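Teaching by Showing: Notes for Session 3

Module 2425, Practical Automation
Handout to go with the lecture of 3rd March. Bring it to the lab as well.

1. Where we had got to

Last time we looked at writing a robot's movements out by hand, line by line, and agreed it was slow, dull and easy to get wrong. The promise of today's topic is that you can skip all that. You do the job yourself, the machine records you doing it, and a learning program works out the rest. I want you to keep a firm grip on your wallet whenever you hear that last part.

The general name is learning from demonstration. Older books say programming by demonstration, and a good deal of sales material says something more exciting. Treat them all as the same family until someone shows you a difference in the data.

2. Three ways to do the showing

Guiding the arm. You take hold of the robot and push it through the task. The joint angles you record are ones the robot can certainly reach, which is a real advantage. Against that, you are in the way, the arm is heavy to steer, and most people's movements become stiff and odd.

Remote control. You sit apart and drive the arm with a leader arm, a pair of hand controllers or (heaven help you) a games pad. You see what the robot sees, if the set-up is honest. You feel almost nothing. Watch anyone try to put a lid on a jar this way and you will understand why demonstrations by remote control are full of small hesitations. The program learns the hesitations too.

Hand-held grippers. You carry the gripper without the robot. A camera is fixed to it, you do the job at a table, and the robot arm comes in later, if at all. It is cheap and quick, and people pick it up in minutes. The task we use in the lab is soap and soap dish, and it has more in it than you would expect.
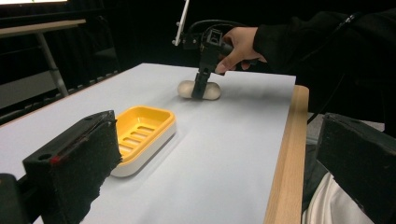
A bar of soap is a rigid lump with rounded ends, and it has to finish up lying in a tray only somewhat larger than itself. The person doing it solves a dozen little problems without noticing. Which way does the dish lie? Where along the bar do I take hold? How far above the tray do I let go? None of that is written down anywhere. It is all buried in the path of the hand and in whatever the camera caught, and we are asking a program to dig it out again.

3. What the record contains, and what it leaves out

A typical recording has the camera pictures, the position of the gripper over time, and how far open the fingers are. Look at that list and ask what is missing.

Force is missing, in most kits. The person squeezing the soap knows how hard they are squeezing. The file knows only how far the fingers closed. Change the soap for a softer one and the same opening means something else.

Intention is missing. If the demonstrator pauses, was that care, doubt or an itchy nose? The file cannot say.

The body is missing. With hand-held grippers your wrist and elbow may do things that the robot's arm cannot copy. Some groups filter these recordings out afterwards. Others do not mention it, and you should ask.

4. Fast hands

There is a habit, when people are paid or praised by the number of demonstrations, of speeding up. I did it myself in the Barrera exercise and was rather pleased with my total until I went through the recordings. A quick turn of the wrist takes a fraction of a second, and for that fraction the camera may give you a smear where the objects ought to be. The fingers stay sharp, being fixed relative to the camera. Everything you wanted to learn about goes soft.

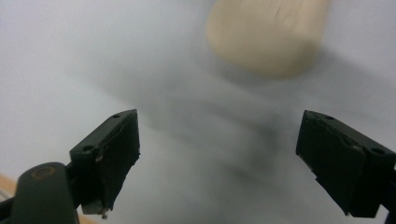
Nedisetti's objection, sent in after this part of the lecture was first given, was that I make too much of it: a blurred picture still carries a rough shape and a direction of travel, the program gets many pictures per second, and a robot that has only ever been shown crisp ones will be lost the moment it moves quickly itself.

I accept the last point. Training on some blur is sensible if the robot will see blur. My answer to the rest is that "some" is doing a lot of work. If the smear falls in the middle of a long reach, it costs you little. If it falls at the moment of grasping or letting go, you have lost the very part you came for – and hurried people hurry there as well. Nobody has yet shown me figures that separate the two cases.

5. Reading a claim

You will be given a short write-up of a system called Grasix, taught by hand-held gripper, and another called Plustivside, taught by remote control. Both report good results. Before you believe either, find out the following.

Was the robot tested on the same table, with the same objects, under the same lamps?
Who decided what counted as success? Soap in the dish, or soap touching the dish?
How many trials were there? I have seen a bold sentence resting on 16.
Were failed demonstrations kept, mended or thrown away?
Did a person reset the objects between trials, and how tidily?

6. For the lab

Work in pairs. One shows, one keeps notes, then swap. Do the task at your normal speed first, then at half speed. Turn the dish to a new angle each time. Keep your bad attempts and label them as bad.

Go through your recordings before you leave the room and mark the moment of grasp and the moment of release in each. If you and your partner disagree about either moment, write down both answers. Do not average them.

Written work: 2 pages, due in April, on one thing your recordings could not tell a robot and how you might capture it. Proposals that consist of "collect more data" will be returned unmarked.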